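Session 5: Color in the Closet, or why two reds fight (or don't)

Okay, picking up where we ran out of time on Saturday. I promised we'd get to neighboring reds, so that's most of this handout, with the dye homework at the end.

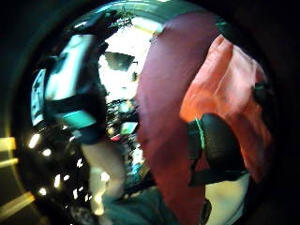 Mirjana Ivanov wrote to me after the last session that her grandmother never let anyone wear red next to orange, and she wanted to know if there's a real rule behind it. There isn't, Mirjana! It's taste, and taste moves around. What we can talk about is why some pairs feel restful and others buzz.

Three words you need from the reading (pages 14 to 20, please do read them, they're short): hue, value, chroma. Hue is the family name, red or blue or whatever. Value is how light or dark. Chroma is how strong. A maroon and a salmon are close in hue but pretty far apart in value, so your eye sorts them out fast -- one drops back, one comes forward. Now take two reds of the same value, one leaning pink and one leaning rust, and you get that itchy feeling where neither one wins. I love it, personally (I have a scarf like that and I get comments).

Try this at home: squint. Really squint, until you lose the detail. If two fabrics melt into one blob, their values are close. Do it in daylight first and then again under your kitchen bulb, and write down both.

Black trim came up too. A dark line between two strong colors gives each one its own room, same as the lead in a stained glass window. Bujar asked whether white does the same job and my answer is sort of -- it separates them, but it makes everything near it look darker.

Homework: bring 19 swatches, any fiber, lined up from lightest to darkest. No peeking at your neighbor's! Dye recipes are in the Staniforth binder, back shelf, and please put it back where you found it. Next time we do greens.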